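08/10/2019

Up too late again, writing this fast before I lose it. Candidate night for the council seat ran way over. Back from the Brondholm hall with my coat still on, tea going cold next to me.

So. The bus line. That was the whole evening basically. Two people running for our seat and neither one would say plainly whether the number 8 gets cut. The woman from the west side came closest, said she'd "fight for a full review." What's a review. We had a review. I filled out the survey for it in spring and never heard one word back.

The man (the one with the Pumphrey Street signs everywhere, I pass eleventy of them on the way to work) talked about parking. Somebody asks about buses, he says parking. Somebody asks about the library hours, parking again. He has a nice voice though and I could see heads nodding in the front rows. That worries me more than the answers did.

I got up and asked my question. Hands shaking, stupid. Had it written on the back of a receipt and then couldn't read my own writting. What I meant to ask: if the Hundenent contract for the new buses costs what they say, where does the money come from, and does it come out of the evening service. What came out was longer and had the word "basically" in it about four times. Still, got a bit of clapping. Felt my face go red right up to the ears.
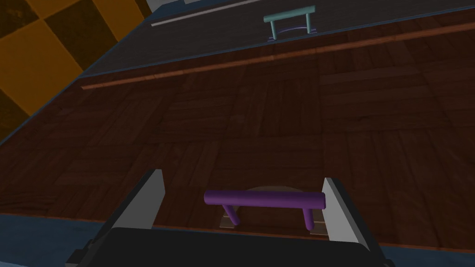
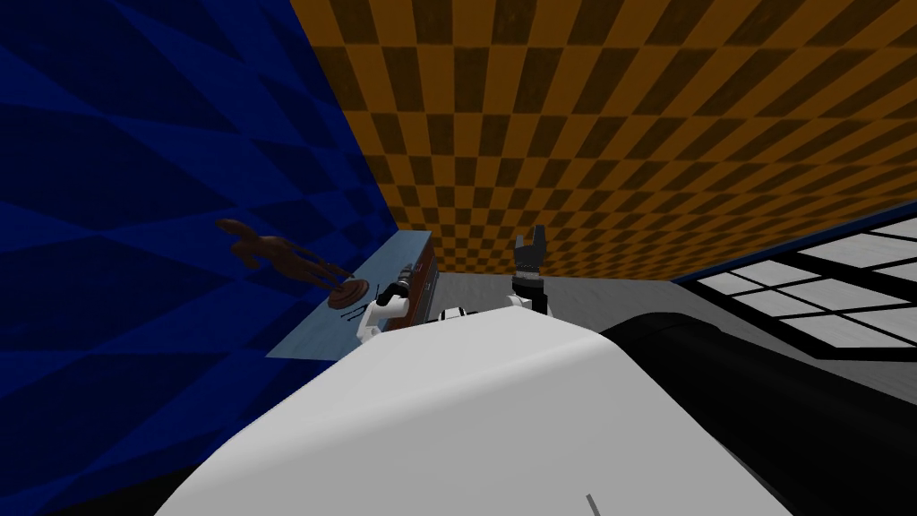
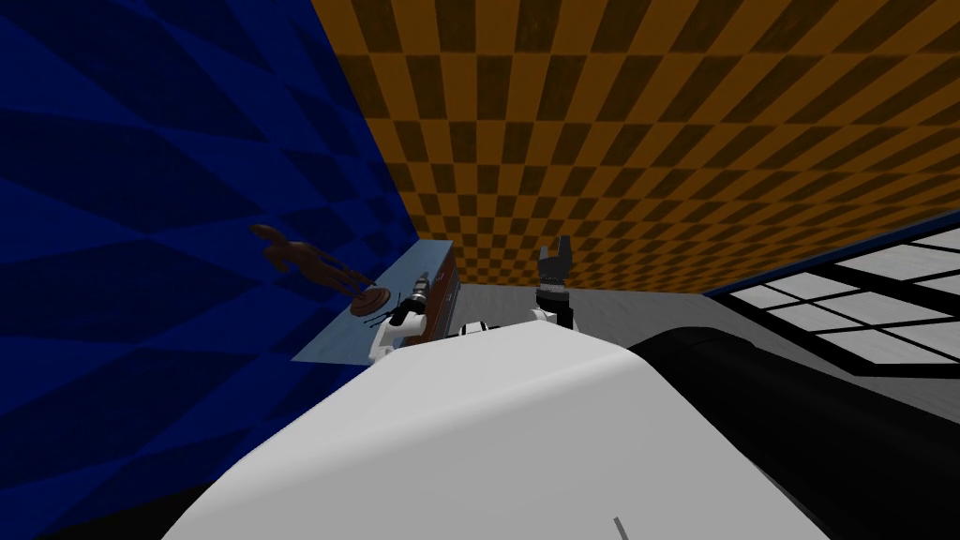

Her answer was that the contract is not signed yet. His answer was that he would "look at the numbers." Okay but the numbers are on the city site, 80 pages, I read them over two nights with a sandwich. Page after page on tires. Evening service gets a paragraph.

Moderator cut things off before the clinic question, which I know a lot of people came for. Groans all round. Bad sound too, the mike kept dropping and the back half of the room missed most of the closing statments.

Walked home the long way past the old Stuveo building. Rain stopped by then. Kept thinking of better ways to have asked it, of course. Short version: will I be able to get home from work at night, yes or no. Should have just said that and sat down.

Still don't know who gets my vote. Leaning toward her. She at least looked at people when they talked and wrote things down. But "review" bugs me, it really does. Might email her office and ask straight out, and if I get the form letter back then fine, that's an answer too.

Things to do: find out last day to register by mail, for next door, promised. Print the tire pages?? no. Print the evening service paragraph, pin it up at work. Call in about the clinic question, see if they'll answer it in writing.

Feet hurt. Tea's gone totally cold. Bed.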